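Budgeting for robot handling cells

Budgeting for robot handling cells is the part of equipment planning that deals with the full cost of putting a robot to work on picking, sorting or packing. It covers the arm, the gripper, the cameras, the software, the guarding, the floor space and the people who keep all of it running. The subject has a small literature of its own, much of it written by those who sell the equipment, and the figures in it should be read with that in mind.

Background

Early buyers of handling robots mostly bought for one fixed job, such as lifting the same carton from the same spot all day. The budget for such a job was fairly simple. Costs became harder to predict once robots were offered for goods that vary from one piece to the next, fruit and vegetables above all. A carton has a drawing with sizes on it. A banana does not, and the price of coping with that tends to turn up late in the project.

Parts of a budget

Most plans separate the purchase price from the cost of installation and the cost of ownership. The purchase price is what appears on the quotation. Installation takes in wiring, guarding, safety checks and the loss of output while the old line is stopped. Ownership takes in spare parts, software fees, cleaning, training and retuning when the product changes.

Eirlys Rosser, in a guide for small packhouses, argues that the third group is nearly always set too low. Her main complaint concerns software. A yearly licence looks small beside the price of an arm, but it does not stop when the arm has been paid off, and few quotations show it past the first year. She also notes that grippers for soft goods wear out, and that suppliers are rarely keen to say how quickly.

Simulation before purchase

Many suppliers now offer a simulated trial before any order is placed. The buyer's goods are modelled, a virtual work surface is laid out, and the picking software is run against it. The service is sometimes free, though the cost is usually recovered somewhere in the final price.
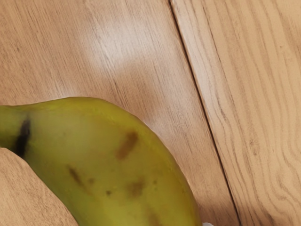

A simulated work surface with a green-yellow banana. Brown blemishes are modelled on the peel, and a patch of glare lies on the wood grain.

Supporters say that a simulated trial finds layout mistakes while they are still cheap to mend. This is fair as far as it goes. Reach, clearances and camera angles can all be tested on a screen, and a table that is too deep for the arm will show itself quickly.

The claims made for grip and damage are weaker. A rendered fruit can be given spots, shine and an uneven colour, and these help to test whether a camera system copes with looks. They say very little about how a real peel marks under pressure, or how a ripe piece behaves beside a hard one. Daithí Quinlan, who has reviewed trial reports for growers, calls the usual success rate in such reports 'a score in a game the seller wrote'. He advises buyers to ask for the same test on their own produce, at their own site, before signing. Some suppliers agree to this. Others offer a video.

Payback claims

Payback time is the figure most often quoted and the one most open to dispute. It is commonly worked out by setting the purchase price against wages saved. The sum leaves out the worker who now minds the cell, and it assumes the cell runs whenever the site is open -- an assumption that seasonal businesses in particular should strike out.

A much-repeated case is that of Ó Gríofa, a fruit packer which planned to buy a Huven picking cell. The first plan allowed six weeks for installation and gave a payback of four years. Pádraig Noonan, then the firm's operations manager, logged 2,161 hours of running in the cell's first year, well under the figure used in the plan. He also recorded 122 stoppages that needed a person to step in. Huven replied that most of these came from poor lighting and mixed crates, both outside its control. Noonan's answer was that the lighting and the crates had been there when the supplier surveyed the site.

Leasing and shared risk

Leasing spreads the cost and can leave repairs with the supplier. Onard and Grokidden both offer contracts in which the buyer pays by the pick. Such terms sound safe, but they often carry a minimum monthly charge, and the meaning of a 'pick' needs close reading. Fionnuala Corrigan has pointed to one draft in which a dropped item counted as a pick, and so did the second attempt to lift it.

Dates matter too. Onard's introductory rate closed to new orders on 31st December, and several buyers are said to have signed before their site trials were finished. Whether they saved money has not been shown.

Criticism of planning guides

Darius Vasiliauskas has argued that published guides give too much room to choosing a robot and too little to the choice of buying none. A better table, a straighter conveyor or another pair of hands may do the same work for less. Few guides price these options, and supplier workbooks generally have no row for them.

See also

Total cost of ownership
Machine vision
End effector
Site acceptance test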